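Search
Search this site
Go

Tilstead Rental Applications: Frequently Asked Questions
Updated 2/10/20

14 shares 3 comments

Who manages the units at Tilstead?

Leasing, rent collection and maintenance are handled by Skitness Property Management. The buildings are owned by Miranda Holdings. All applications, notices and payments go to Skitness. Mail sent to the owner is forwarded, which can delay it past a deadline.

What do I need to apply?

One completed application for each person aged 18 or older, a government-issued photo ID, and proof of income. Employed applicants should send their two most recent pay stubs. Self-employed applicants should send last year's tax return and three months of bank statements. Applications with missing pages are held for five days and then closed.

Is the application fee refundable?

The fee is refunded in full if we do not run your screening report. Once the report has been ordered it is not refundable, whether the application is approved, denied or withdrawn.

How is income calculated?

Gross monthly household income must be at least three times the monthly rent. Housing vouchers are counted by subtracting the voucher amount from the rent first, then applying the same test to the remainder. Child support and alimony count if you can show six months of payments. One-time gifts and loans do not count.

My income is too low. Can I use a guarantor?

Yes. A guarantor must live in the United States, submit a separate application and earn at least five times the monthly rent. The guarantor signs the lease addendum and is liable for the full lease term, including any renewal signed without a new addendum.

Is there a minimum credit score?

No single score decides an application. The report is reviewed for unpaid balances to former landlords, open bankruptcies and accounts in collection. Medical and student debt is left out of the review. If you are denied based on the report, you will receive a letter naming the reporting company and explaining how to get a free copy.

Can I hold a unit before I am approved?

A unit is taken off the market only after approval and receipt of the holding deposit. The holding deposit is $545 and is applied to your first month's rent at move-in. If you cancel after it is paid, we keep one day's rent for each day the unit was held and return the balance.

How much is the security deposit?

One month's rent for most units. Furnished units have a flat deposit of $2000. Deposits are kept in a separate account and may not be used as last month's rent.

When will I get my deposit back?

The deposit, or an itemized list of deductions with any balance, is mailed within 20 days after you return the keys. Leave a forwarding address in writing. If there were several tenants on the lease, one check is issued in all names unless every tenant signs a split request.

What counts as normal wear?

Faded paint, small nail holes, worn carpet in walkways and loose door handles. Burns, pet stains, broken blinds, missing smoke alarms and unapproved paint colors are charged to the tenant.

How do I pay rent?

Through the Trukora online portal, or by check or money order. Cash is not accepted. Bank transfers in the portal have no fee. Card payments carry a processing charge shown before you confirm. Rent is due on the first and late after the close of business on the fifth. A transfer that is returned by your bank is treated as unpaid from the original due date.

Do I need renters insurance?

Yes. Proof of a liability policy is required before keys are released. The policy must list Skitness as an interested party so that we are notified if it lapses. The owner's policy covers the building only and does not cover your belongings.

Can I add a roommate during the lease?

The new occupant must apply and be approved before moving in. Guests who stay more than 14 nights in a row are treated as occupants.

Can I sublet?

Not without written consent. Short-term rentals of any length are prohibited.

What happens at the end of the lease?

Renewal offers for leases ending in January are sent in November. All others are sent 60 days before the end date. If you do not reply, the lease becomes month to month at the rate printed in the offer. Either party may then end it with 30 days' written notice.

Who do I contact?

Applications and screening: Zulema Medina, leasing office.
Deposits and move-out statements: Encarnación Collado, accounts.
Repairs: submit a request in the portal. For gas, fire or flooding, call emergency services first and then the after-hours line printed on your lease.

3 comments

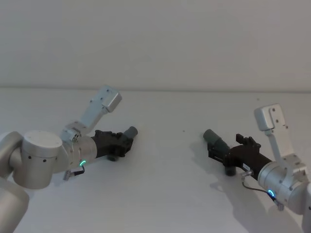 White tabletop and plain white wall, with a robot arm at either side.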